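Should I watch the animated Wermont episodes before or after the live-action season?

Posted in TV & Streaming > Viewing Order

My sister and I have finally gotten started on Wermont, years after everybody at her office stopped talking about it, and we're having such a good time that I don't want to mess it up. We're 4 episodes into the live-action season. Then I found out there's an animated follow-up made of short episodes, with the same lead actor doing the voice, and now I can't figure out where it fits. One fan page says it happens between the last two live episodes. Another says it ignores the finale completely! We usually watch in the evening while one of us deals with whatever housework is waiting, so short episodes would suit us just fine, but I'd hate to spoil the business with the lighthouse (please don't tell me about the lighthouse). Does the order matter? And do I need to have seen Stasatow first, like my nephew insists?

3 replies

Slamet Yeoh

Oh, I envy you both, watching it for the first time! I've been through the whole thing more often than I should admit, usually on laundry night with a pile of laundry next to me that takes me two episodes to get through, and I've tried it in pretty much every order there is. 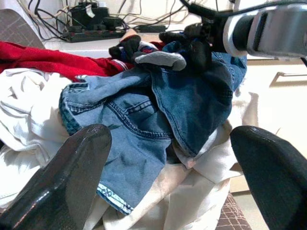 The order I'd go with

Finish the live-action season first, all of it, including the finale, even though the finale leaves you hanging. Then watch the animated episodes straight through. There are 8 of them and they run 7 minutes apiece, so you can do the whole set in one evening if you make popcorn and don't get talking (we always get talking). The confusion comes from the first animated episode, which opens with a long flashback. If you only saw that one you'd swear it was set in the middle of the season, and I think that's what happened with your first fan page. By the second episode it's clearly after everything you've seen, and it does deal with the finale, just not right away.

One small thing. Give the drawing style a couple of episodes. I didn't care for it to begin with, the faces seemed awfully stiff, but the voice carries you along and now I can't picture it any other way.

Bostano

stasatow is a totally different show, same writers thats all. your nephew is messing with you

Sangkhawat

I'm going to disagree a little with Slamet, though that's a perfectly good way to do it. My husband and I stopped before the finale, watched the animated ones, and went back to the finale last, and we liked ending on the real actors. You do get one spoiler that way, about the brother, so it depends how much that sort of thing bothers you. As for Stasatow, there's a character in the background of one animated episode who looks a lot like the doctor from that show, and people have been arguing over it ever since. You won't miss a thing if you haven't seen it. It's worth a try afterward, though, especially if you enjoy the slower Wermont episodes. Hope you and your sister have fun, and do come back and tell us what you thought of the lighthouse!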